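旧瓷盘和碗都堆在饭桌上，搬家前怎么分、怎么包、怎么收？

发帖：Zane Rebane
版块：居家整理 / 餐具与收纳
发表于2019年9月7日

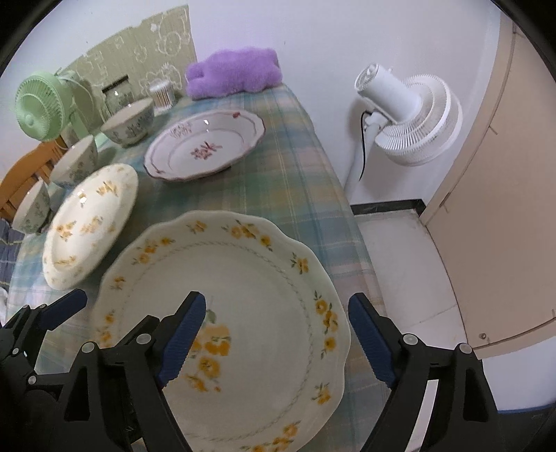

先说一下情况，可能有点啰嗦，请大家多包涵。我们家下个月要从老房子搬到Altitz那边的公寓去，厨房比现在小一大截，吊柜只有两扇门。我外婆留下来的盘子一直放在客厅的玻璃柜里，平时舍不得用，过年才拿出来，现在玻璃柜已经答应送给表妹了，盘子就得另找地方。我把它们先搬到饭桌上，想着摊开来看一看，心里有个数，结果一摊就是好几天，吃饭都得端着碗坐到沙发上去。

里面我最喜欢的是一只大的白瓷盘，花瓣一样的边，一圈小黄花配绿叶，里圈还有一道灰色的细线，像拧起来的绳子。小时候外婆拿它装鱼，鱼吃完了，盘子上的黄花就露出来，我总觉得那是变戏法。还有一只小一点的，也是黄花，边是波浪形的，花是散开画的，我一直当它们是一套，但我妈说不是，是后来在集市上另配的。另外有一只粉花的，边上一道淡淡的紫褐色细线，中间画着一簇花，这只来历谁也说不清。再就是几只白底灰绿色草叶图案的碗，是我自己结婚以后买的，天天用，倒没有什么感情，可是真顺手。

我想请教的有这么几件事：

一是这种花边盘子能不能叠起来放？我试过把大小两只叠在一起，边上的弧度对不上，一碰就晃，听着那个声音心里发紧。

二是搬家的时候怎么包。搬家公司（我们找的是Pomov）说可以帮忙打包，每箱另收费，但是我有点不放心，想自己来。报纸够不够？要不要买泡泡纸？

三是花色不一样的，到底该不该留在一起。我先生的意思是留一只做纪念就好，其余送人。我知道他说得有道理，可是每次拿起一只要往送人的那堆里放，手就又缩回来了。

顺便说一句，桌上铺的是格子布，我本来是怕盘子磕桌面才铺的，浅绿、蓝、米色、粉色都有，花盘子放上去倒是很好看，害得我更不想收了。桌子那头还有棉签筒和孩子的毛绒枕头，我也一直没挪走，整理到最后大概什么都往饭桌上放。有没有人也是这样的？先谢谢大家了！

Aivar Sakalauskas 的回复

你好呀，看到你的帖子我忍不住要多写几句，因为我家三年里搬了两次，第一次摔碎了我太太最喜欢的汤盆，第二次一只都没坏，中间的教训还是挺值钱的。

先说叠放。花边盘子可以叠，但是要按大小和深浅来，不要按花色来。你说的大小两只黄花盘子，看着是一家人，盘底的弧度多半不同，硬叠就会晃。你可以把它们翻过来看看底下那一圈（就是没有上釉、摸着有点糙的那圈），底圈能稳稳落在下面那只盘子平的地方，就可以叠；要是压在斜坡上，就分开放。每两只中间垫一层东西，无纺布、厨房纸、旧T恤剪成圆片都行。我太太用的是做衣服剩下的绒布，剪得比盘底大一点，用了很多年，洗过好几回。底圈糙的盘子直接压在画了花的面上，日子久了真的会磨出一圈印子，彩绘的尤其心疼。

碗就简单多了，同一种形状的摞在一起就好，别摞太高，摞到你单手拿得稳的高度为止。你天天用的那几只，我建议最后一天再包，第一箱就拆，到了新家第一顿饭总要有碗吃，哪怕只是泡面。

再说包。报纸能用，我就是用报纸的，但有两个毛病：一是油墨会沾手沾盘子，到了新家得全部洗一遍；二是报纸软，一张是不够的。我的做法是里面先包一层白的包装纸，外面再裹报纸。搬第二次的时候我在Elow买了一大包白纸，100张，包完盘子还剩下不少，后来孩子拿去画画了。泡泡纸可以留给最宝贝的那一两只，全部都用的话很占地方，箱子一下子就满了。

装箱的顺序我写细一点，你照着做就行：

箱子选小的，结实的，底下的胶带横着竖着都贴。箱底铺厚厚一层揉皱的纸团，用手按一按，要有弹性。

盘子一只一只单独包好，然后竖着插进箱子里，像唱片那样站着，不要平躺着摞。竖着的盘子受得住颠，平放的话，最底下那只要扛上面所有的分量。我第一次就是平放的，那只汤盆就是压在最下面的。

盘子和箱壁之间、盘子和盘子之间都塞紧纸团。塞完之后抱着箱子轻轻晃一下，里面要是有响声，就打开再塞。

碗可以放在盘子上面那一层，口朝下。最上面再铺一层纸团，盖子合上时稍微有点顶，才算装满了。

外面写清楚“易碎”，写在箱子�面，不要只写顶上，箱子一摞起来顶上的字就看不见了。我还会写上“花盘”“日用碗”，拆箱的时候省得到处翻。

至于要不要交给搬家公司包，我没用过Pomov，不好乱讲。我自己的习惯是大件交给他们，有感情的东西放在自己车上，搁在后座脚下那个位置，前后都卡得住。哪怕多跑一趟，心里也踏实。

最后你问该不该留在一起。我觉得这个不用急，搬家前脑子乱，最容易做出后悔的决定。你先全部包好带走，到了新家住一阵子，看看柜子到底剩多少地方，再来分。大黄花盘子你写了那么多，我看是肯定要留的了，不如让它出来装鱼。外婆的盘子本来就是装鱼的嘛。

yuanzi_ 的回复

不要用报纸！油墨很难洗的。

我搬家都用毛巾和毛衣包，反正毛巾毛衣也要装箱，一举两得，一分钱都不用花。盘子夹在毛衣中间，塞进行李箱里，带轮子的，推着就走。碎过一只杯子，盘子没碎过。

不配套的就送掉吧，新家小，东西少一点住着舒服。

蒲草妈妈 的回复

楼上说送掉，我倒想替楼主说句话，我是那种专门收不配套盘子的人，哈哈。我家六个人吃饭，盘子就没有一只相同的，客人来了还会挑，说我要那只有花的。你那只黄花的和粉花的，底子都是白的，边都是弯弯的，摆在一张桌上一点也不打架，跟灰绿草叶的碗放在一起我觉得也合适，素一点的碗正好让花盘子出风头。

说几个收在柜子里的小办法，你家吊柜只有两扇门，可能用得上。

一个是竖着放。可以买那种插盘子的架子，木头的铁丝的都有，我在Liepiņa买的木头架子，240块，当时觉得贵，用到现在倒觉得合算。竖着放最大的好处是拿哪只就抽哪只，不必把上面的全搬下来。不过买之前一定要量柜子的高度，连盘子带架子一起量，我就是没量，头一个架子放进去门关不上，白跑了一趟去换。大盘子要是站不稳，下面垫一条防滑垫，剪一小条就够。

另一个是挂墙上。用弹簧的挂盘钩，四个爪子包着橡胶的那种，爪子千万别选光铁丝的，会刮边。花边盘子要让爪子卡在边上凹进去的地方，卡在凸出来的花瓣上不牢。新家墙上能不能打钉子要先问清楚。挂上去以后天天看得见，又不占柜子，我觉得给你那只大黄花盘子很合适，要拿下来装鱼也只是一抬手的事。

要洗的话，老盘子不要进洗碗机，彩绘和细线怕高温，也怕强的洗涤剂，温水加一点点洗洁精，用软海绵，水池底下垫块毛巾。有些细线是金属彩的，那就连微波炉也别进。你那道灰线和紫褐线我不敢说是什么做的，保险一点，当它们是就好了。

还有，别太为难自己，饭桌堆几天没有关系的。我家八月份换厨房柜子，饭桌堆了整整一个月，孩子在地毯上野餐一样吃晚饭，现在还老问我什么时候再那样吃一次。你要是想快点把桌子腾出来，就先把棉签和枕头这些不归厨房管的拿走，一趟就走完了，剩下的全是碗盘，看着就没那么吓人。然后从天天用的碗开始归位，花盘子最后再弄，坐下来，泡杯茶，一只一只慢慢包，顺便跟孩子讲讲外婆装鱼的事。

Zane Rebane 补充

谢谢各位，回得这么细，我一条一条都抄到本子上了。昨晚把盘子翻过来看了底圈，Aivar说得对，大小两只的底完全不一样，怪不得一直晃。挂墙的事我要去问新房东。我先生看了帖子，说那就都带走吧，不过他要求饭桌这个周末之前得能吃饭。白纸我今天去买，毛衣的办法也打算试试，拿来包那几只碗。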